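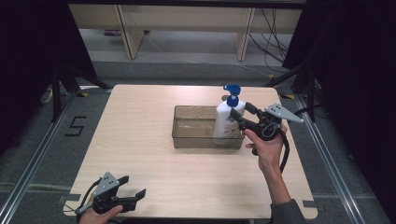
Pump bottle and tray on the table

4. Setting the lifting comb of the bin washer

This section is for the operator who prepares the Tranau 104 bin washer at the start of a shift. Read section 3 (Electrical connection) first. The work takes one person, but a second person must stay at the stop button while the comb is moving.

CAUTION: Never stand under the raised comb. The side guards must be closed before you switch on the hydraulic pump.

4.1 Before you start

1. Park the washer on flat ground and put the chocks on both wheels of the rear axle.
2. Check the oil level in the sight glass. It must be between the two red lines with the comb fully down.
3. Turn the key to position 1 and wait until the green lamp stays on. If it blinks, go to section 9.
4. Remove old labels, straps and bags from the comb teeth. A bag that is left on the teeth will be pulled into the drain filter.

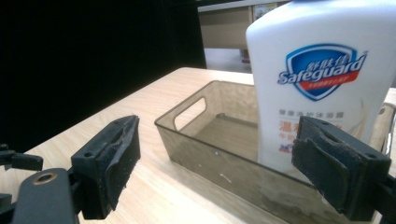 4.2 Adjusting the height

5. Loosen the four bolts on the guide plate by one turn. Do not take them out.
6. Move the comb with the slow lever (the yellow one) until the pointer shows 64 on the scale. This is the correct position for small two-wheel bins. For the large four-wheel bins use 156.
7. Tighten the bolts crosswise, first by hand and then with the wrench from the tool box.
8. Lift one empty bin and hold it for one minute. The bin must not slide on the teeth.

NOTE: Bins made by Ollard have a thicker rim. For these bins set the pointer at 164 and put the spacer behind the guide plate — the spacer is delivered in the bag with the spare nozzles.

4.3 First wash cycle

9. Open the water valve slowly. When you open it fast, the hose can jump out of its holder.
10. Select program 2 and press Start. The drum turns to the left for the first wash and to the right for the rinse.
11. When the cycle is finished, look at the drain filter and clean it if necessary.

CAUTION: The rinse water is hot. Wear gloves and eye protection when you open the filter cover.

Write the comb setting on the card inside the cabinet door. For spacers and nozzles, please write to Rehema Nyaga, spare parts desk, Tirthorpe.

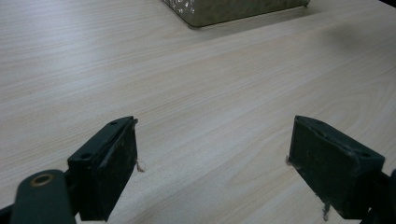 Tabletop with a box near the far edge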